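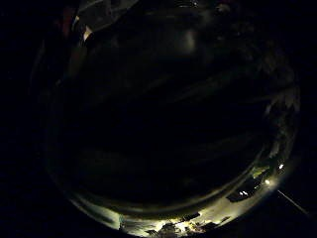
Ticket 637: gripper camera feed mostly dark during open day demo
Status: open, waiting on Hillanura

Hi all, me again from the Kurnedon demo bench! The open day is Thursday and I'd love to have this sorted before the doors open.

What I'm getting: the feed from the Gosling hand tool is nearly all black. Something big, dark and curved fills the middle, and I only get a bright strip along the bottom with some dark objects in it, plus three little points of light at the lower right. Visitors are supposed to follow the sorting task on the wall screen, so that's no good.

Tried so far:
- Restarted Brultar (build 1073). Same view.
- Swapped the cable - no change.
- Bumped exposure from 11 to 30. The strip got brighter and the dark part stayed dark.
- Wiped the lens with the cloth from the kit. Nope.

My guess is that something is sitting right up against the lens, maybe a glove or a hand, but I can't tell from the feed (it's all soft gray bands in there). Could also be a mount thing?

Questions for you folks: is there a preview mode that ignores auto exposure? And can I turn the camera on its bracket without redoing the calibration? I'm at the bench until 4 pm if anyone wants to call.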